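4. Placing the room sensor

The Braruvitz room sensor reads temperature and humidity and sends both to the wall thermostat. It must be mounted before you pair it.

1. Pick an inside wall and mark a spot at shoulder height. Stay clear of radiators, lamps and direct sun. 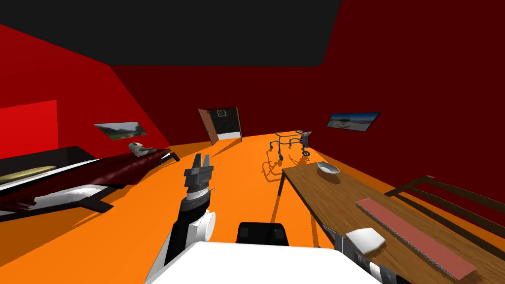

2. Hold the back plate against the mark and check that the arrow points up. Screws are supplied for drywall only. Paint color has no effect on the reading, so deep red walls and a dark ceiling need no change to the settings. Press the sensor onto the plate until it clicks.

Note: Keep furniture from blocking the vents on the lower edge.

3. Pull out the battery strip. The light blinks green while the sensor looks for the thermostat – this can take almost four minutes.

Caution: Do not open the sealed rear cover. Doing so voids the warranty.
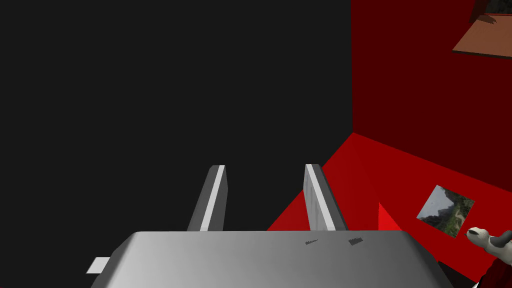 4. On the thermostat, choose Add Sensor and enter pairing code 2257. Wait for the steady green light, then press Save.

5. Leave the sensor alone overnight before you adjust the offset. Early readings tend to run high.

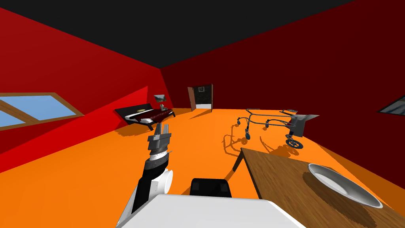
Can one thermostat use more than one sensor?
Up to four sensors can be paired. The thermostat averages their readings unless you pick a main sensor under Rooms.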